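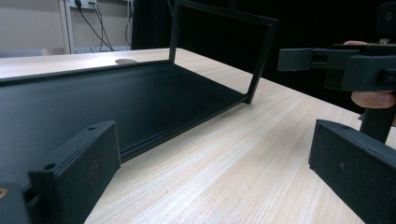

The Grip That Let Go: A Talk With Rungnapa Kongkaew

I'd been chatting with Rungnapa Kongkaew for maybe two minutes before she showed me the dent. It's in the floor by her bench at Kumora, about the size of a thumbnail, and she is oddly fond of it.

"Corner of a rack," she said. "Straight down. Missed my foot by this much." She held up two fingers with hardly any air between them.

Rungnapa records handling tasks with hand-held grippers, one in each hand, so that robot arms can later be trained on the same moves. The job that week was a black metal rack — flat panel, upright frame, pick it up, turn it, put it down. She'd done it all morning. Then, on a Friday just after lunch, the left gripper opened while the rack was in the air.

"I was still squeezing! That's what got me. My hand was closed and the fingers weren't."

I asked what she did next, and she laughed. "I yelled. Then I did it again over a folded blanket, to see."

It took 5 more tries to get a second drop. Her coworker Manee Sitthichai pulled the gripper apart that afternoon and found a screw behind one of the printed fingers that had backed out a little. Under a light load you'd never feel it. With the weight of the rack hanging off one side, the finger could tip and the whole grip went slack.

"We had been checking the pads and the battery," Manee told me (she'd wandered over by then, coffee in hand). "The screws we checked when we built it. So, in spring."

They went through the others and found the same screw loose on 4 of them, all from the same batch of prints. Manee now marks each screw head with a paint pen, and a broken line means the tool goes back on the shelf. Lifts stay low over the table, too, and closed shoes are a rule. Rungnapa admits she was in sandals that day.

What about the recordings? They threw out some 7 hours of them, she said, and she's still a bit sore about it. "Some of that was really nice work. But I couldn't tell you which grips were good, so out it went."

She was back on the rack by September. I asked if she trusts the left hand now.

"I look at the paint first," she said.

14 shares | 3 comments

Contact us | Copyright Gendia | Back to top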